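Air Travel Distribution, Unit 6
Fare Rules and Ticket Conditions
Handout prepared by Korkor Antwi. Revised July 26, 2020

6.1 Scope

This unit covers the conditions attached to a published air fare and how they carry through to the ticket. Schedules and seat maps were covered in Unit 5. Taxes are in Unit 7 and are mentioned here only where they affect a refund.

6.2 Terms

Fare: the price filed by a carrier for travel between two points, before taxes and carrier charges.

Fare basis: the code that identifies a fare and its rule. The first letter usually matches the booking class. The rest is set by the carrier and should not be decoded by guesswork. Read the rule text.

Booking class: the inventory bucket from which the seat is sold. A fare can be sold only when its booking class is open on each flight it covers.

Fare component: the part of an itinerary priced by a single fare. A simple round trip has 2 fare components.

Through fare: one fare covering a journey with a connection. The passenger does not pay the sum of the two flight sectors, and the rule of the through fare governs both. 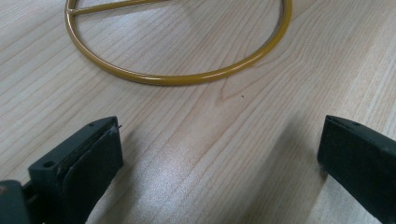
Yellow metal hoop on a wooden tabletop.

6.3 Rule categories

Each fare rule is divided into categories. The ones used in the exercises are:

Advance purchase. The last day on which the fare may be ticketed, counted back from departure. With a 14-day rule, a ticket issued 13 days before departure fails. Some rules count from the reservation and some from ticketing. Check which.

Minimum stay. Usually a number of days or a required night at the destination. Counted from departure on the outbound fare component unless the rule says otherwise.

Maximum stay. The latest date on which return travel may begin. Travel already under way on that date may normally be completed.

Stopovers and transfers. A transfer becomes a stopover once the connection time exceeds the limit in the rule. This is the most common source of pricing errors in student work.

Combinability. Whether the fare may be used with a different fare on the return. Where two fares are combined, the more restrictive condition often applies to the whole ticket, but this must be read from the rule and never assumed. 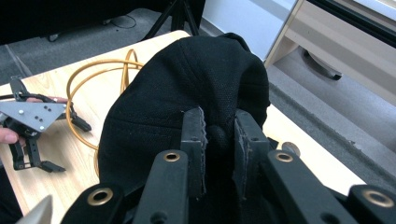
Penalties. Changes and cancellations are listed separately, and each is split into before departure and after departure. A fare can permit changes and still be nonrefundable. No-show conditions may override both.

6.4 Worked case

The carrier Plaltska files a round-trip fare of 1000 in local currency. Conditions: advance purchase 14 days, maximum stay 30 days, changes permitted with a fee, refund not permitted. The agency Brotaten issues the ticket on time. After the outbound flight, the passenger asks to return on day 34.

Step 1. Test the new date against the maximum stay. It fails.
Step 2. Look for another fare that allows the new date and may be combined with the flown outbound fare component.
Step 3. If one exists, reprice the journey under the reissue provisions. Collect the difference and the change fee.
Step 4. If none exists, the return must be bought as a new ticket. The unused coupon has no fare value. Unused taxes may still be refundable.
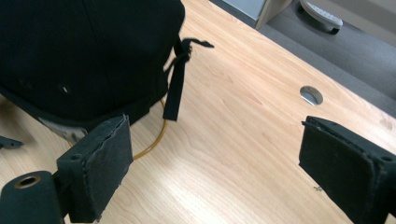 A common mistake at Step 3 is to charge the fee alone. The fee pays for the right to change and does not extend the original fare.

6.5 Exercises

Use the Clomevel practice terminal. Rule texts are in the Ionescu folder. Lamisi Eshun and Nahom Kumsa supervise the lab sessions.

Price the round trip in the first rule text, then repeat with a one-night stopover on the return. State which category changes the result.
Find a fare that permits changes before departure only. Write the advice you would give a passenger in two sentences.
Rework the case in 6.4 with refunds permitted before departure. Explain whether the outcome differs.

Submit written answers to Abenezer Degefa. Attach the full fare display for each item.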